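Gritine Competition Wrestling Ring Canvas and Mat System

Velliteo Ring Supply
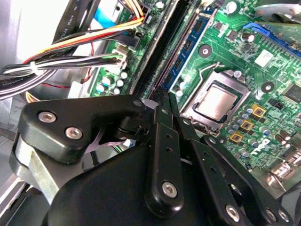 The Gritine system is a complete ring surface for professional wrestling promotions, training schools and touring shows. It consists of a top canvas, a closed-cell foam layer and a set of edge pads, and it is supplied ready to fit a standard ring frame. The frame, boards, posts and ropes are sold separately.

Canvas

The canvas is a heavy cotton duck with double-stitched hems and brass eyelets on all four sides. It is laced beneath the ring apron with the cord provided. The weave has enough texture to give boots a secure grip during running and rope work, and it accepts water-based printing inks. Promotions that wish to display a logo at center ring may submit artwork with the order. Printed canvases are not returnable.

Foam layer

The foam is supplied in 8 interlocking panels, each light enough for one person to carry. Panels should be laid directly on the boards with the smooth side up - the ribbed side grips the wood and limits movement between matches. Damaged panels can be ordered individually. Panels from the earlier Gisex series have a different edge profile and will not lock with the current product.

Installation

Two trained crew members can fit the complete surface. The canvas should be drawn tight in opposite pairs of sides, then checked again after the first hour of use, as new cotton will stretch. A slack canvas is a trip hazard and must be corrected before wrestlers enter the ring.

Care and cleaning

Sweep the canvas after every show. Wipe with a mild, non-bleach disinfectant and allow it to dry fully before folding. Do not machine wash. Blood and other body fluids should be treated promptly in accordance with the rules of the local athletic commission. Canvases in weekly use should be inspected along the hems each month.

Ordering

The complete system is priced at $2,377, excluding shipping. A replacement lacing cord and a repair patch kit are included. Custom printing adds $300 per canvas. Orders for the fall season should be placed before the end of September.

Schools and promotions with non-standard rings are asked to send frame measurements, taken from outside edge to outside edge, before requesting a quote. Sizing questions should be directed to Sunita Yadav, Technical Sales. Warranty claims are handled by Parviz Tabrizi, Customer Service, and must include the serial number printed on the canvas hem.

Related products: Soltani turnbuckle pads, ring aprons, rope tape, step units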